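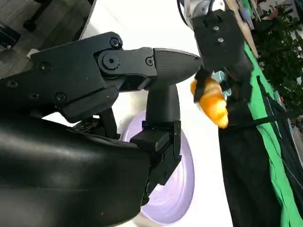 Prarnimik Breakfast Table, README

Toy food, table setting and clearing. 112 episodes, 46 of them with pastry.

What's in it: plates, cloths, play food. The croissant is a toy and has been since February, when Mercy Mabula ruled on real ones - see the changelog under "butter".

Labels: croissant, plate, cloth, other. "Other" is mostly things Neema Athumani and I couldn't agree on.

Known issues: episode 60 is labeled "lunch". It stays.

License: see LICENSE. Corrections to Neema, who enjoys them less than she says.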